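How Does a Photographer Make a Picture With No Camera?

Have you ever left a sheet of colored paper on a sunny windowsill and forgotten all about it? If you have, you may remember picking it up weeks later and finding a funny pale patch where the sun had been, and a nice bright shape where your mug or your pencil case had been sitting. Well, without meaning to, you made a kind of photograph!

Pictures made this way are called photograms. The first half of the word comes from the Greek word for light, and a photogram really is a drawing done by light. You lay something flat, like a fern or a feather, on paper that changes when light touches it. The light reaches all the paper except the part underneath your fern. When the time is up, you lift the fern away, and there is its shape, every little leaf of it.

The most famous photograms are the blue ones, which are called cyanotypes (say it like this: sigh-AN-oh-types). People have been making them since the 1840s, and they were a great favorite with those who studied seaweed, which is terribly fiddly to draw by hand.

At the little museum in Skeretthorpe there is a whole room of blue pictures, and it is one of my favorite rooms anywhere. The museum owns 183 of them, all made from plants that grew along the river between Skeretthorpe and Cidbridge. The curtains stay closed in there, and the lamps are kept low – too much light would slowly fade the blue.

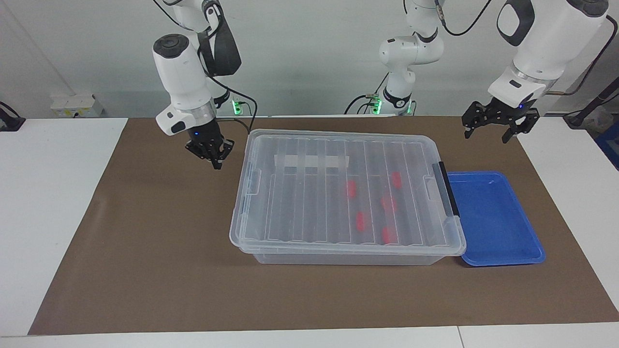 The Plillon Young Looker, Issue 11, page 5

You can make a photogram of your own, and it is a lovely thing to do on a bright day. Ask a grown-up to help you find some sun print paper, which craft stores often sell in small packs. Keep it in its dark envelope until you are quite ready. Then choose your objects. Leaves are good, and so are keys, lace, paper clips and scissors. Things with holes in them are best of all!

Set everything out on the paper indoors, away from the window, and carry it outside on a tray. Leave it in the sun for as long as the packet tells you. In February, when the sun is low and rather sleepy, you will have to wait longer than you would in June. Rinse the paper in plain water, lay it flat to dry, and watch the blue grow deeper while you have a snack.

Try a glass of water too, if you have a steady hand. Glass lets some light through and bends the rest, so you get ripples and bright rings in place of a plain shape – and every glass in the cupboard will give you a different one.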